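Bridix shared drive keeps dropping out, my running log

Status: open, waiting on supplier
Priority: I put Medium. I'd have put High but then it rings somebody at home.

First post, Friday morning

Hello all, me again. The Bridix drive on the front office machine has started vanishing in the middle of the day. I save a file, it saves, I go and make a tea, I come back and the drive has a red cross on it. Click on it and I get "location is not available". Sometimes it comes back if I leave it alone and sometimes I have to restart. It's only the one machine as far as I know, the other office is fine and so is the one upstairs.

What I was doing when it went: the stock list for Akero, which is the big spreadsheet with 3,782 rows in it. I lost the last half hour of typing and I wasn't very gracious about it.

Things I've tried already so you don't have to ask:
Restarted (twice, properly, from the menu).
Took the network cable out and put it back until it clicked.
Logged out of the drive and back in again.
Checked the caps lock, yes really, it has been that sort of week.
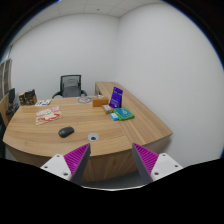 The error number is 912 if that helps. It comes up in a small grey box and goes away again before you can copy it, so I had to write it on my hand. Searching for it brought up lots of people asking the same thing in a forum and one person who'd replied "fixed it, thanks" without saying how.

Update, same day, after lunch

Somebody on the desk rang back (thank you, that was quick!) and had me look at the power settings. The machine was set to turn the network card off to save electricity, which sounded very promising, so I unticked it. For anyone else following along, it's in Device Manager, then Network adapters, then right click on the one with Ethernet in the name, then Properties, then Power Management. I'd never have found that on my own.

It then stayed up for two whole hours and I told everybody it was fixed. It went at ten to four.

Same error, 912. This time I wasn't even in the spreadsheet, I just had a folder open and was reading my email.

Update, Monday-ish, lost track

Right, I've been keeping a note of when it goes, as asked. It's every 30 minutes from the last time I logged in, as long as I'm not saving anything. If I'm saving bits as I go along it hangs on a lot longer, and that explains the good afternoon I had. So I think it's some sort of timer and the power setting was a red herring, although I've left it unticked.

I also tried the cable from the upstairs machine. No difference. Put it back, and upstairs still works, before anyone panics.

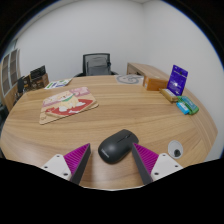 The next suggestion was to remove the Bridix program and put it on again from scratch. I did that over lunch. It wanted a licence key, which was in an email from the old supplier, which was in a folder on, you guessed it, the Bridix drive. Luckily it was having one of its good spells! I've now printed the key out and put it in the top drawer, so if you're reading this because you've got the same problem, do please print yours out first.

After the reinstall:
Drive appears, letter is still S, all the folders are there.
Akero list opens and saves.
Small grey box came back, right on the half hour.

So no change, but at least it's a newer version now. The icons have gone a different blue and I don't like them.

Update, the one where we got somewhere

I got through to Clateck, who look after the server end, and the person there asked what version the front office machine had been on before. I didn't know, but it was in the old log file (C drive, ProgramData, Bridix, logs, it's the one with "setup" in the name). The old version and the server disagreed about how long an idle login should last. Fine, but I'm on the new version now, I said. Yes, they said, but the reinstall keeps your old settings unless you tick a box to clear them.

I hadn't ticked the box. I hadn't seen the box. It's on the second screen, under Advanced, and it's already unticked when you get there.
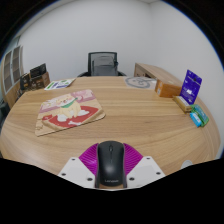
Did it all again with the box ticked. You do have to type the server name in yourself afterwards and it is fussy about capitals, so have it in front of you. I then left a folder open on purpose, went off to do the post and came back after an hour, and the S drive was still there with no red cross.

Clateck want it left running for 48 hours before they'll close anything at their end, and they're also going to change the server so the timer is longer for everyone. They haven't said when. Please leave this ticket open until they have.

Two leftovers while I'm here. The Yeh label printer isn't in my list of printers any more since the reinstall, could somebody add it back? And the shortcut to the Akero folder on the desktop points at nothing now, but I can make a new one myself.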